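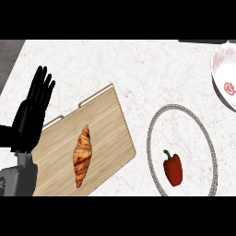
A black robot hand raised over a marble countertop, computer rendering.

The security lead at Hultent has spent most of the past year on firmware. She runs a team of 2 in the Buckley office, and they look for holes in the update process of small network devices.

"People ask about the clever attacks," she said. "Most of my week is reading boot logs."

Her latest work covers a router sold by Sivmont. The update file was signed, but the device checked the signature before unpacking and never again. "You could swap a file in the temp folder between the two steps. The window was 7 seconds on the older model. That's plenty."

She reported it in December and got a fix a few months later. The write-up came out in August 2018, with the offsets removed at the vendor's request.

Asked how she found it, she said she had been chasing a different bug. A log line at offset 502 gave a path she didn't expect, and she followed it. "I lost two days on the first bug and never did solve it."

She does not use many tools. A hex editor, a serial cable and a short script handle most jobs. The script splits an image into blocks of 2000 bytes and flags the ones that look compressed.

Her next target is a door controller made by Jaltmont. "We have the unit on the bench and the case is open. I haven't got a shell on it yet."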